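Bed-making is the everyday business of putting a bed in order after it has been slept in, or of dressing it afresh with clean linen. It is one of those household jobs that almost everyone has an opinion on, and the opinions tend to be handed down from parents and grandparents along with the blankets themselves.

In the hill town of Tosach the custom was to leave the bedding hanging over the windowsill until the breakfast things had been washed, and only then to bring it in, shake it well and lay it straight. Johanna Hauser, who kept the Lehner guest house there, wrote fondly of the habit in a little household book of 30 pages, and she was quite firm that a bed covered too early would never feel properly fresh by evening. 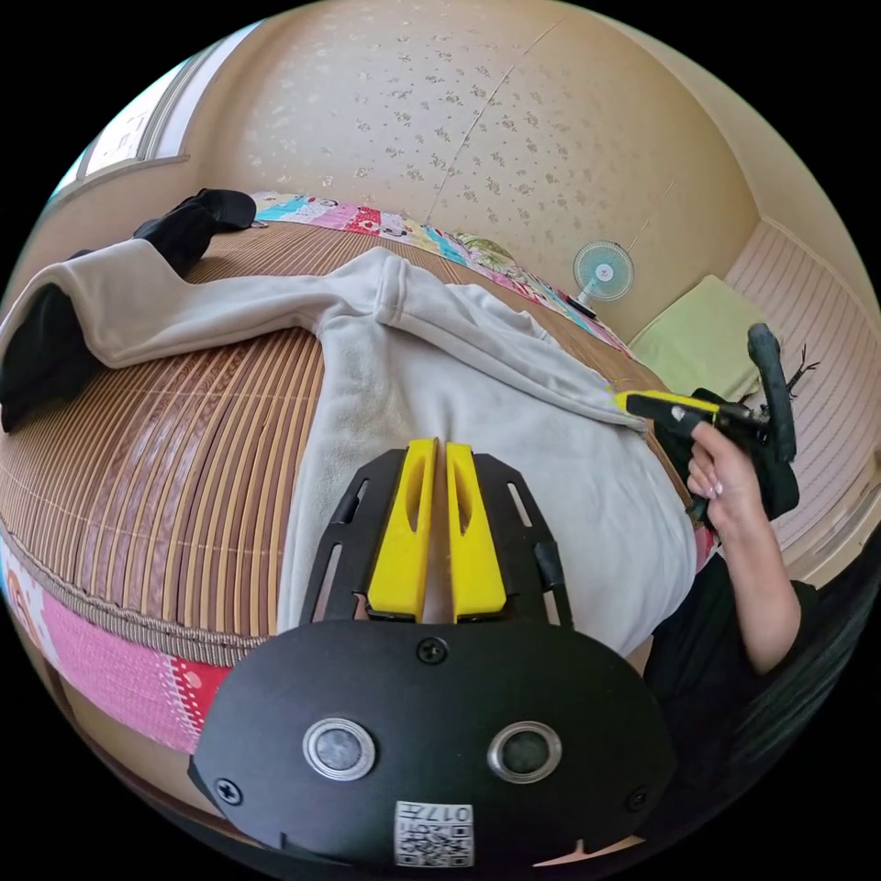

A bed, with a two-fingered gripper in front.

Folded corners came to the town rather later, and were taught at the Nillex school of housekeeping, where new pupils spent their first two weeks on hardly anything else (and grumbled a good deal, by all accounts). Corina Wallner, a former pupil, later gathered the local words for sheets, bolsters and quilts, and her collection of 2,404 entries is still kept in the town library, where visitors may ask to see it between May and the end of summer.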